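3.2 Joint strength in flat-pack bunk frames

The second part of the study looked at the joint between the side rail and the corner post, where most of the play in a bunk bed starts. We bought frames from three makers, Dilamis, Güler and Kirus, and built each one from the printed instructions with the hardware in the box. No glue was added. The Kirus frame uses a barrel nut and a single long bolt at each corner. The other two use a hook plate, with a second bolt below it on the Güler frame only.

Each frame was loaded on the upper bunk with sandbags and then pushed sideways at the top rail, 2000 times, with a fixed force of 300 newtons. We stopped every 63 pushes to measure how far the rail had moved from its starting position. Bolts were not retightened during a run. Stair units with drawers were left off for this part, as they brace one end of the bed and hide movement in the posts. They are covered in section 3.4.
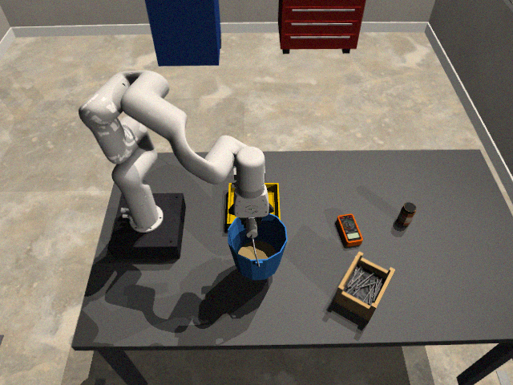 Figure 3. Simulated arm, tool and bucket.

The single-bolt frame loosened early and then settled. Most of its movement came in the first few measuring stops, and the rail shifted very little after that. The hook plates behaved the other way around: they held well at first and then opened slowly, with the plate biting into the wood along its lower edge. The second bolt on the Güler frame slowed this but did not stop it.

We repeated the test after tightening every bolt by hand with the supplied key. The Kirus frame went back to nearly its first reading. The Dilamis frame did not, and two of its screw holes were visibly enlarged. Moving those screws 10 millimeters up the post restored most of the stiffness -- a repair suggested by Gordon Kennedy, who built the test stand.

Room temperature and humidity were logged but not controlled. All runs were finished in May, before the weather turned damp, so we can say little about how the joints would behave in a humid bedroom or an unheated attic.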